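Sikach Says Its Trays Will Be Gone From the Trash by Spring. Where Do They Go Instead?

By Lewis Purves

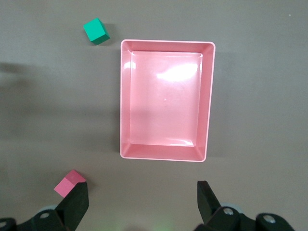
A pink plastic tray and two small cubes on a gray tabletop.

The town of Venuleck has a new plan for its plastic trays, and on paper it sounds fine. Starting in November, households on the east side will be asked to rinse their food trays, stack them and set them out on Friday mornings in a separate bag. A company called Sikach will pick them up. By spring, Sikach says, "virtually no" trays from those streets will end up in the landfill.

That is a large promise from a company that has run exactly one trial, and the trial was not large. It covered 202 homes over four weeks. Sikach calls the results "outstanding" in the two-page summary it handed out at Tuesday's town meeting. The summary does not say how many trays were collected, how many were clean enough to use, or what became of them afterward.

Asked about this, Dougal Cowie, who speaks for the company, said the full numbers were "still being worked through." The trial ended in the summer.

Colored trays are where the plan looks weakest. Clear plastic is fairly easy to sell on to someone who wants to make something else out of it. Dyed plastic is harder, and once several colors are melted together the result tends to be a dull brown or gray with few takers. The leaflet going out to homes says "all trays, all colors." It says nothing about what the colored ones will be turned into.

Cowie said they would be "made into useful products." Pressed for one, he mentioned garden edging. He could not name a buyer for the edging, and said talks were going on with a firm called Nerkora. Nerkora did not return two calls.

The money is no clearer. The town will pay Sikach a flat fee for every household on the route, whether or not that household ever puts out a bag. The fee does not rise or fall with the weight collected, and it does not depend on any of the plastic being reused. A town that wanted to know whether the plan worked would normally tie at least part of the payment to that.

Town staff say a flat fee keeps the paperwork simple. No doubt it does. It also means that a bag of greasy trays hauled off and buried somewhere else would cost Venuleck the same as a bag of clean ones that got a second life. The draft contract does ask for a report once a year, to be written by Sikach.

A few people at the meeting wanted to know about the rinsing. One woman from Mill Lane asked how much hot water it would take to get cooked-on cheese out of the corners of a lasagna tray, and whether anyone had set that against the good done by recycling it. She was told a cold rinse was enough. The leaflet says warm.

Another resident asked why the town did not lean on stores to stop selling so much food in trays to begin with. He was told that was outside the scope of the evening. The next question was about parking for the pickup truck, and that took up roughly half of the time that was left.

To be fair to Sikach, the old system is not much to brag about. Trays have been going in with the mixed recycling for years, and the sorting plant has been pulling most of them out and throwing them away. Doing something different is easy to support. The east side route will take in 327 homes, more than in the trial, and if the company publishes real weights from it there will at least be something to argue over.

So far it has not agreed to do that before the yearly report. Cowie said monthly figures could be "confusing for the public." The contract goes to a vote at the next town meeting, and written comments can be dropped off at the town office until noon on the day.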